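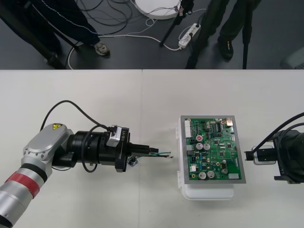 理线练习，左手捏线，右手等着

我们社团这学期的题目叫 Flurmont，要让双臂自己把线接到板子上。我负责的部分最不起眼，就是接线和收拾桌面，做了66次练习以后攒了点小窍门，记在这儿给下一届的同学看（也欢迎来骂我哈哈）。

先说线。新手最爱把一整把线攥在一起就往夹爪里塞，结果哪根是哪根完全分不清！我现在都是先把线头捋齐，离线头远一点的地方绕一圈美纹纸胶带，再交给夹爪，顺手多了。剥线也别贪长，剥多了容易碰到隔壁。

分享 66　评论 12
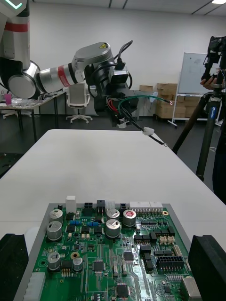 环形端子我吃过不少亏。压接以后一定要捏住轻轻拽一下，拽得动就剪掉重来，别心疼那一个小铜片。还有，线要按最后的走向先弯好。像绿线和黑线这样末端各带一个环、一根往右拱一根往斜下走的，就先分开理顺，免得两个环勾在一起。板子两边用黑色泡棉块夹住也很好用，软软的，不硌板边。

冼学康（Hok-lam Sin）学长教我的另一招：动手之前先把板子上的丝印读一遍，拿铅笔在纸上画个草图，接口名字照抄。我嫌麻烦偷过一次懒，插错了口，找了一晚上毛病……
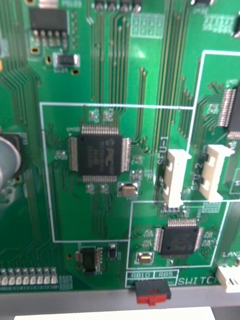

草图画好就贴在工具箱盖子里面，别贴桌上，桌上的纸总会被胳膊蹭走。另外，练习用的螺丝和小端子我都放在旧药盒里，一格一种，收工时扣上盖子就能走。地上的电源线也记得每次收工卷好，用魔术贴绑，别打死结！

下次写怎么给线束编号，一月比赛前应该能写完。

收藏 300　阅读 2000　点赞 496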